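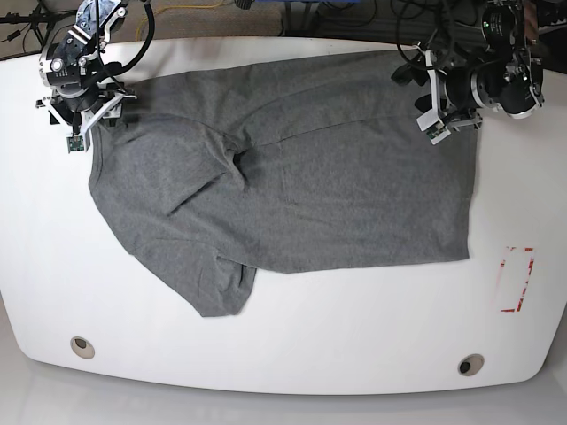
2 min read

The August open day at Dalisay began at 1:30 p.m. in the ground floor training room, and I attended on behalf of our linen services department. The invitation had come through Sze-wing Wu, who manages the garment handling program there. Guests were asked to register in advance and to leave bags at the front desk.

The first part of the afternoon was a short talk on the history of the program. Ms. Wu explained that the present system, called Tirno, is trained on recordings of people guiding the arms through each task by hand. The current set contains 3,976 recordings, of which 300 concern T-shirts. Towels make up most of the remainder. She noted that shirts had been added at the request of two hospital laundries, whose staff fold them in large numbers at the end of each shift.

We then moved to the demonstration table. A gray cotton T-shirt was the garment for the session I watched. With the shirt partly folded, one side lay fairly flat, with a straight edge and hem, while the other was still bunched below the gripper and one sleeve hung toward the front of the table. The arms work from the far side, one toward each upper corner of the shirt, and each gripper has a small green circuit board mounted on it. Red tape marks out an upright rectangle on the right of the tabletop. Ms. Wu said this is the place for finished garments.

Tsz-kin Yu, the engineer at the controls, took questions throughout. A guest from Gravovo asked how the system deals with a sleeve that has slipped out of place. Mr. Yu replied that the arms are expected to pick up the loose fabric again and continue, and that a person steps in if the same move has been tried three times. I asked about buttons and zippers. Neither is supported at present, and no date has been set for either.

Those of us with an interest in daily operation were given a one-page summary of the working conditions. The table must be clear of other items before a session starts, and garments are to be presented one at a time. Mixed loads are outside the scope of the current trial.

Tea was served afterward in the corridor. Representatives of Ollulel had brought samples of their folded linen packs, and there was a useful discussion of shelf sizes, a matter our own department has yet to settle. I have asked for a copy of their size chart and will place it in the shared folder when it arrives.

Registration for the next open day will be handled by Ms. Wu's office. Colleagues wishing to attend should send me their names and staff numbers.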